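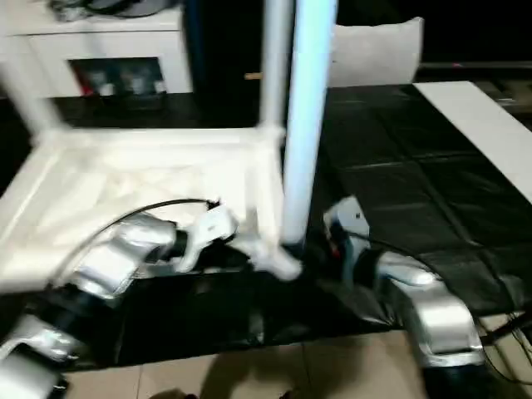
White chair, tipped up with its legs in the air.

Home | News | What's On | Back Issues | Contact

The Supper on Pinto Street

It's February, and every February my mind goes to the long supper, even though we won't sit down to it until the evenings are warm enough for bare arms. For anyone new to Peltby (welcome, and do come!), we close off Pinto Street from the bakery corner down to the old feed store, push the tables end to end, and eat together until it gets too dark to find the butter. Last summer we served 770 plates, which still makes me want to lie down.

The big change this year is the food. We used to let people bring whatever they fancied, and I loved it, but there was one year of almost nothing but potato salad and I don't think we should go through that again. So each block will take a course. Terklow Avenue has already asked for desserts, and I'm told the discussion over there about peach cobbler has gotten quite lively.

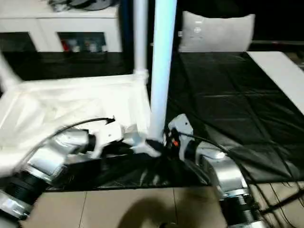
Beril Toprak wrote to say she would hate to see the potluck go entirely, and wondered whether we could keep one table where anybody can set down a dish without signing up for it. Her grandmother's stuffed peppers, she pointed out, don't belong to any course.

Well, I think that's a lovely idea, and I've had those peppers, so I'm hardly neutral. We'll put the open table by the bakery, where there's shade until late in the day. Please write your name on the bottom of your dish, on tape. I still have 2 casserole lids from last summer sitting on top of my refrigerator, and 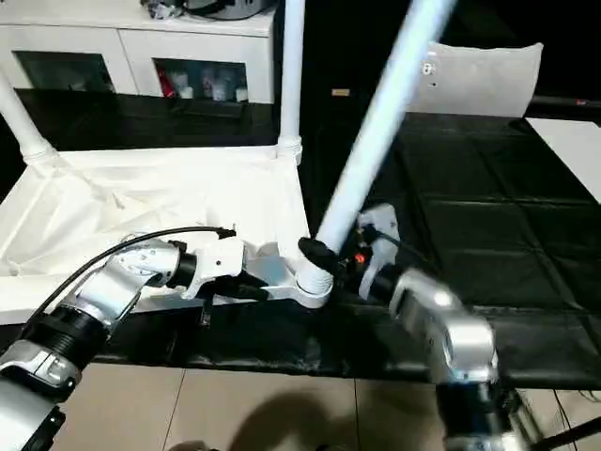 I would dearly like them to go home. One is blue glass with a chip in the handle, if that rings a bell.

Music will be Ozan Oral and his cousins again, starting at 6:30 and stopping at 9, as we promised the folks with babies. If you'd like to help with serving, leave a note in the box at the library desk. You need to be 16 or older to carry the hot pans, but younger ones can pour lemonade and hand out napkins.

More from this newsletter
- Library book sale: what to bring and what to keep
- Terklow Avenue sidewalk repairs
- Seed swap at Hoveneo Hall
- Letters: the bakery's new hours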